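Sorting activity with coloured cubes: should they match the bowl colour or not?

Posted in Playroom and Early Learning
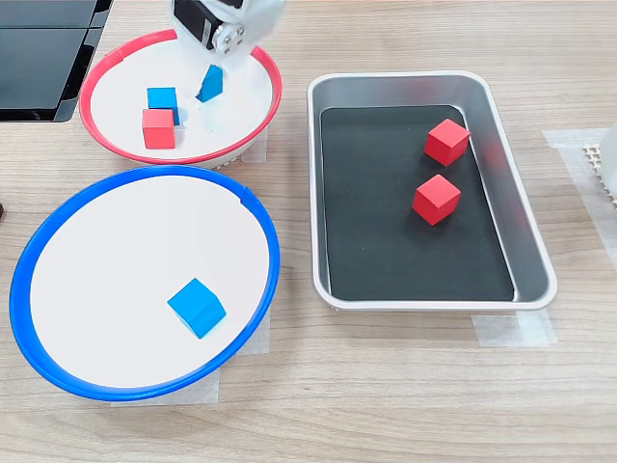 Hi all, I've been putting together a little sorting tray for my youngest and I can't decide how strict to be. We have red and blue cubes, a white bowl with a red rim, a bigger white one with a blue rim, and a metal tray with a black mat in the bottom for the cubes that are still waiting. My plan was red to red and blue to blue, but blue ones keep landing in the red-rimmed bowl along with the red one, and I never know whether to step in. Do you correct it every time, or let it go and have a chat afterwards? Also wondering if two different bowl sizes is a mistake. Thanks so much, I know I ramble!

tukeck_mum

Oh, I love this sort of thing! We did sorting most Saturday mornings when mine were small, and I let them finish before I said a word. Then I'd ask, "Which ones live in here?" and usually they'd spot the odd one themselves (and if they didn't, well, there was always next week). I'd keep the black mat, by the way. Bright cubes are so easy to see on it, and it saves that awful clatter on metal. Start with 2 colours and no more than 12 cubes, or you'll be picking them up from under the couch until September.

Lokholm Lane

matching bowls are better imo, mine always went for the big one whatever colour it was

ernmont_gran

I'd leave the sizes as they are for now, dear. If the bigger bowl seems to be the favourite, swap the jobs over for a day and put the reds in there, and you'll soon learn whether it's the colour or the size doing the work. My grandson sorted everything by size for months and was perfectly happy with himself.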